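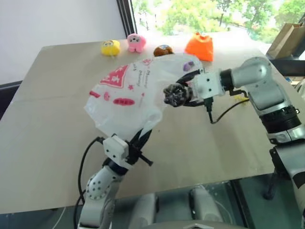

flultow_4
How many demonstrations do you record before you train a bag task with two arms?

pathirana
For us it was 128, all by remote control. With fewer, the second arm was always late.

allora_k
I don't agree. We guide the arms by hand and needed much less. You feel the plastic pull.

pathirana
By hand, your own arms come into the camera view. How do you solve this?

allora_k
We replay the motion and record only the replay.

flultow_4
Thank you both. I will try remote first, with slow closing of the fingers.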